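Sirup selber machen und richtig aufbewahren

Für Apfelsirup nehme ich naturtrüben Saft und Zucker im Verhältnis zwei zu eins. Den Saft zuerst auf die Hälfte einkochen, dann den Zucker einrühren und noch 5 Minuten leise köcheln lassen. Schaum abschöpfen. Zum Probieren reicht ein Fingerbreit im Glas, mit kaltem Wasser aufgefüllt – erst verdünnt merkt man, ob Säure fehlt.

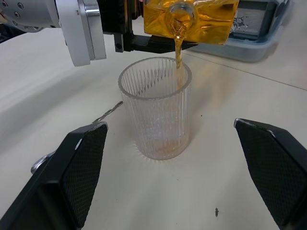
Wie lange hält sich selbst gemachter Sirup?
Ungeöffnet und dunkel gelagert mehrere Monate, nach dem Öffnen im Kühlschrank etwa drei Wochen. Bei Schimmel oder Gärgeruch die ganze Flasche wegschütten.

Flaschen und Deckel vor dem Abfüllen auskochen und kopfüber auf einem sauberen Tuch abtropfen lassen. Im Backofen geht es auch, bei 105 Grad, dann aber ohne Kunststoffdeckel. Den Sirup heiß einfüllen und sofort verschließen.
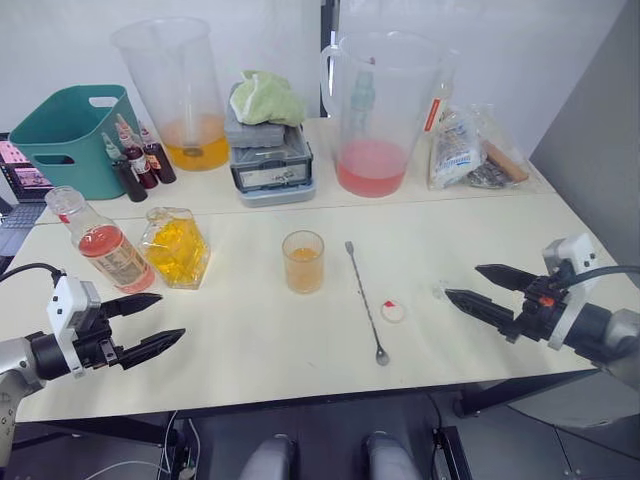 Beerensirup verliert im Licht schnell an Farbe, deshalb gehört er in den Keller oder hinten in den Schrank. Angebrochene Reste fülle ich in kleinere Flaschen um, damit weniger Luft darüber steht. Eine Klarglasflasche mit weißem Schraubdeckel, nur noch in der unteren Hälfte rotorange gefüllt, wäre so ein Fall. Klebrige Gewinde mit heißem Wasser abwischen, sonst sitzt der Deckel beim nächsten Mal fest.

Etiketten halten besser, wenn die Flasche ganz abgekühlt ist. Sorte und Monat draufschreiben.

Edith Ñahui, 16. November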